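Setting Up Your Unar Tablet: Moving Over From an Old One

Good news first: the move is much easier than it used to be! Everything runs through Utico, the transfer app already on your new tablet, and you can keep using the old one for most of it.

Before you start

Charge both tablets past the halfway mark and put them on the same Wi-Fi network. The old tablet needs at least 200 MB free so Utico can build its file list.

1. Turn on the new tablet and pick your language.
2. When the welcome screen asks "Bring your stuff along?", tap Yes.
3. On the old tablet, install Utico and open it. A code appears on both screens.
4. Check that the codes match, then tap Pair on each one.
5. Choose what to move. Photos, notes and app layouts are all ticked to begin with (yes, even your folders come across, colors and all!).
6. Tap Start and leave the tablets near each other.

Note: Video takes the longest by far. If you have a big collection, run the transfer twice, with videos alone the second time.

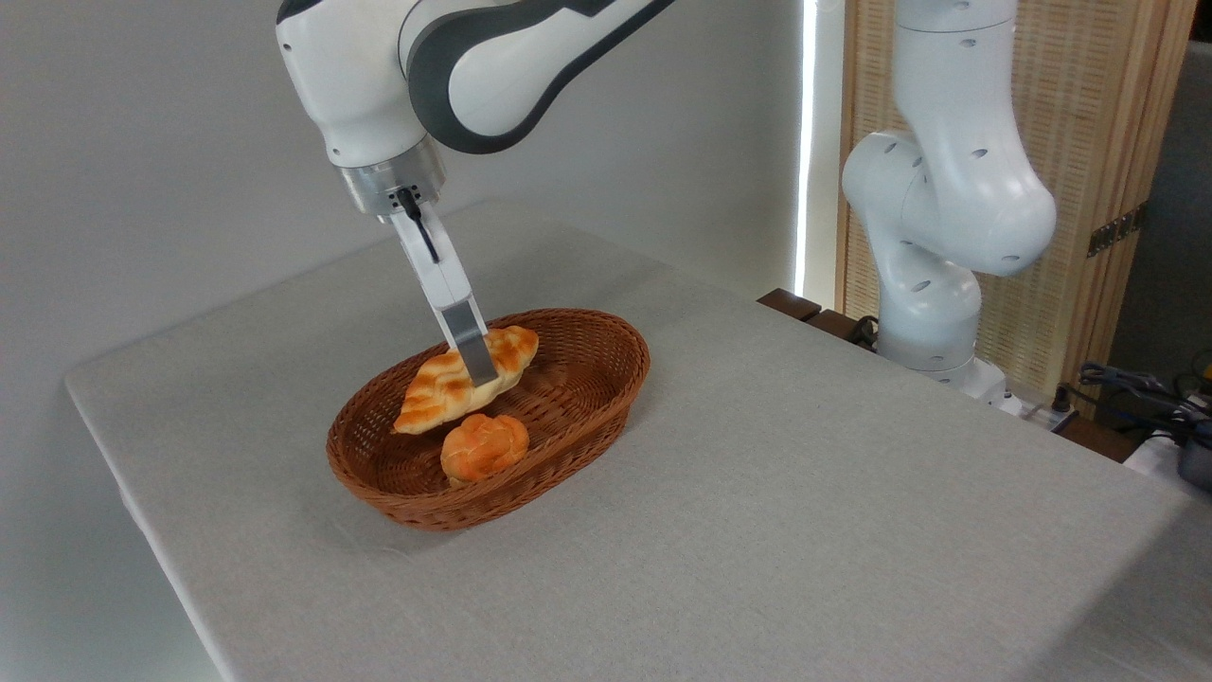
Aoife Brennan wrote in to say that her pairing code kept timing out until she switched off battery saver on the old tablet, and after that all 19 of her apps came over in one go. Great tip, and it works on the Unar 2 as well. You'll find the switch under Settings, Power.

7. When Utico shows Done, open a few photos and notes on the new tablet to check them.
8. Sign in to your mail and banking apps again. Passwords for these are never copied.

Caution: Don't erase the old tablet until you've finished step 8. An erased tablet can't be paired again for the same transfer.

If the transfer stops partway, just reopen Utico on both tablets and tap Resume. It picks up at the last complete file.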